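Kitchen & Home > Small Appliances > Reviews
5 min read
14 shares

Grimitz Countertop Dehydrator, Four Months In

I bought the Grimitz in the spring after our old dehydrator lost its fan. We have two apple trees and a row of plum tomatoes, and by the end of summer there is always more than we can eat or give away. I wanted something that would run overnight without keeping the house awake.

It comes with five trays, a solid sheet for fruit leather, and a thin booklet. The trays are stainless wire and they slide out from the front. My old machine had the round stacking kind, where you had to lift off the top ones to check the bottom, and I don't miss it.

Setup is short. You wash the trays, plug it in and run it empty for an hour to burn off the factory smell. The booklet says one hour. I did two, and there was still a little smell during the first batch, gone by the second.

The controls are a dial for temperature and a dial for time. There is no app and I didn't want one. The temperature dial is marked every ten degrees and the markings are small. I put a dot of nail polish at 135 for fruit so I can find it in the evening with only the stove light on.

Apples cut a quarter inch thick take eight hours at that setting. The booklet says six, and at six they were still soft in the middle. Tomatoes took closer to twelve. Herbs are quick - parsley was done before I had finished cleaning up. Bananas stick to the wire no matter what I do, so I put them on the fruit leather sheet and turn them once.

The back of each tray dries faster than the front. It's not a big difference, but if you load it at night and go to bed, you will have some slices that snap and some that bend. Turning the trays front to back halfway through fixes it. I do this when I get up for a glass of water, and when I don't get up, I sort the bendy ones out in the morning and give them another hour.

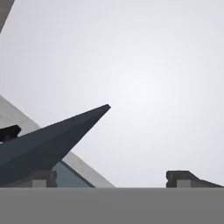
Mavis Pettigrew wrote in to say she has the same dehydrator and gets even drying without turning anything, as long as she leaves every other tray out. She also runs hers ten degrees lower and lets it go all day.

I tried it her way with three trays. It did come out more even, and the apples kept a better color. The trouble is that I had twice as many batches to get through, and in September I don't have the days for it. For a small harvest I would do it like she does.

Noise is fine. It's a low, steady hum and I can't hear it from the bedroom with the door shut. The old one rattled.

Cleaning is the weak point. The trays are a little too wide for my sink, and tomato seeds get into the corners of the wire and set hard. Soak them right away. The drip pan at the bottom is easy to forget because you have to tip the machine to get it out.

I also looked at the Wolline, which is cheaper and has plastic trays, and the Fontana, which is bigger than my counter will take. The Wolline would probably do for someone who only dries herbs.

One tray arrived with a bent corner. I emailed the shop and a new one came the next week, with no forms to fill out. The door has no latch - it just hangs on two hooks - and I have knocked it off once with my elbow. It didn't break.

I would buy it again. I'd give it 4 out of 5, with the point off for the drip pan and the booklet times.

Filed under: dehydrators, preserving, apples, garden surplus
3 comments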